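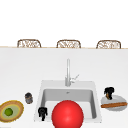
Week 6 handout: The Sink Counter Fault

Read before lab on Friday. Bring your own run log, even if it's messy.

This is my favorite failure in the whole course, so we're giving it a full session! The task sounds easy. The simulated arm starts over the kitchen counter, picks up the object named in the instruction and sets it down on the plate to the right of the sink. Sudine, our planner, handled it well on the bare counter in Week 4. Then we moved it to the sink layout and ran 111 trials. In 30 of them the gripper target ended up below the countertop, and in 19 of those 30 the arm kept pushing until the joint torque limit stopped it.

What went wrong

The planner keeps a height map of the work surface. On the bare counter, one number was enough: the counter is flat, so every object rests at the same height. Somebody (me, I'm afraid) left that number as a default in the config file. With a sink in the middle, the surface has a wide flat rim, a drop, and a basin floor. The Flurent depth filter did see the drop. It then smoothed it, and the smoothed height leaked outward past the rim and onto the counter.

So the targets near the basin came out too low. Look at the small black object by the front left corner of the sink, then at the one on the plate. They are similar in shape, and the planner did far worse on the first.

The big red sphere made everything harder to diagnose. It hides much of the front of the basin and the front rim, so the filter had to guess there. It guessed "flat" on some runs and "deep" on others. That is why the fault looked random for two weeks - we were blaming the random seed!

Why the stop came late

Ditex, the safety layer, checks for contact with listed collision bodies. The counter was listed. The sink had been added as a visual mesh only, with no collision body at all. Around the basin, Ditex had nothing to check against, and the torque limit was the last thing left. On real hardware that means a bent finger or a cracked sink. A torque limit is a backstop. Please don't design around it.

The fix, in order

1. Give the sink a collision body. Check the faucet and its lever too.
2. Delete the default surface height. If the value is missing, the run should refuse to start.
3. Mark hidden cells as unknown in the height map and keep the gripper above them.
4. Rerun the same seeds before trying any new ones.

For Friday

Pick one failed run from the shared folder. Run 73 is a lovely one - the arm goes wrong twice, for two different reasons. Plot target height against time and mark where you would have stopped the arm. Half a page of notes is plenty.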